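4.3 Setting Up the Keep-Out Margin for Two Arms

By now both arms should be homed and showing green in Fikberg Planner. If one of them is still yellow, go back to 4.2 and run the homing step once more before you carry on.

1. Open the Workspace tab and choose Shared Volume.
2. Select Bin, then Curved Wall. The planner will build a rounded boundary from the points you taught earlier.
3. Set Wall Margin to 96 and Tool Margin to 200. Both are in tenths of a millimeter, so please don't be alarmed by how large they look.
4. Press Check Pair and let the bar run all the way across.

Note: If you see message 514, the two tool models overlap at their starting poses. Jog either arm clear and press Check Pair again. 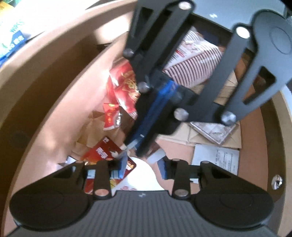 Tool Margin is the setting we get the most letters about, and it deserves a little patience. The planner treats each gripper as a simple hull that follows its widest points, and it keeps the two hulls apart by the margin you typed in. That works nicely over an open table, but when one gripper comes down from the upper right toward the fingertips of the other, with cardboard walls on either side and crumpled wrappers underneath, a generous margin can leave the planner with no path at all. Go down in small steps and run Check Pair after each one.

5. Tick Allow Fingertip Approach if the tips need to come close together. The housings and linkages keep the full margin.
6. Save the profile under a new name.

Caution: Keep your hands out of the bin while Check Pair is running, even at the slowest speed.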